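Fall progress report to the Ouellet Fund
Adaptive art classes, Nurkton Community Arts Room
Prepared by Colton Arsenault, lead teacher

Hi everyone, and thanks for the extra week on this one! October got away from me, mostly because of the printmaking unit, so I'll start there.

We have 16 students enrolled right now, ages 8 to 18, and all but 2 have come every week. The plan you funded was four weeks of relief printing followed by four of fabric. Relief printing has run to six weeks and I'd like to defend that. The foam plates were too thin for students who press hard, and we lost most of the first two sessions to torn plates and a fair amount of grumbling (some of it mine). We switched to the thicker Dindorent sheets, and the lines came out clean on the first pull. Two students who use switches ran the small press themselves – one of them did eleven prints in a row and would not hear of stopping!

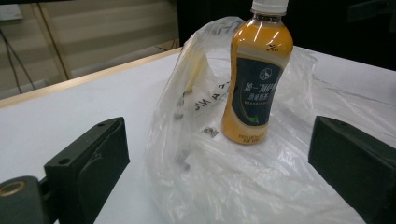
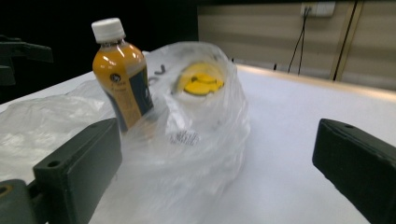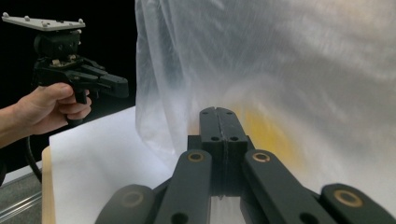
Fabric starts next. I've moved the dyeing to the last two classes so the cloth can dry over the weekend, and I swapped the wax resist for a washable paste after talking it over with a couple of the parents. It's slower to set, but there's no hot pot in the room and the kids can squeeze it straight from a bottle with a fat grip. I tried it at home on a pillowcase and the blue came out better than I expected.

On money: the supply line is in decent shape. We've spent $400 on plates, ink and brayers, a little over plan because of the switch in foam. I'd like to cover the difference from the framing line if that's okay with you. Pradance has offered us clip rails for the show, so we'll frame only the big pieces and hang the rest.

The one thing I'm behind on is the student portfolios. I have folders for everybody, but only half have the artist statements in them. Some students are dictating theirs and that takes a quiet corner, which we don't have a lot of. My aide is going to start pulling kids out one at a time during cleanup and we'll see how far we get.

The show is on a Sunday afternoon, doors at 2, and there'll be room for up to 60 prints. Please come if you can! I'll send the invitation once the students settle on a title – they're still arguing.

Colton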